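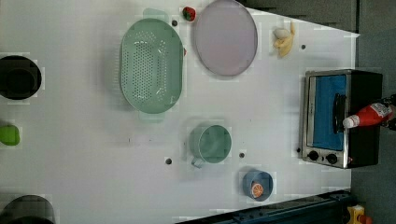 Teleop log, kitchen table

Session 2 on the ketchup task. Sveva Caruso drove, I kept the log. The bottle goes over the toaster oven with the white cap pointing left. We did 25 demonstrations and I kept 16. Most of the rejects were mine to call: a long pause partway, or a second try at the grip that I don't want the policy to copy.

Lag on the Troritz link was steady until the last block. Sveva slowed her hand to match it, so those runs are longer than the rest -- I tagged them and left them in for now.

Colander, plate, mug and the blue bowl with the orange slice are clutter in this task. The oven door stays shut.

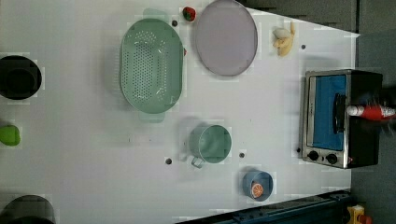
Truvthorpe, 5 October 2020

Read back through the July notes before starting. The old runs had a faster approach over the oven and seven of them clipped the knobs. Today's height limit is set higher. Still need to check the gripper timestamps against the overhead view; I suspect they run late. Training starts tonight on the kept set only.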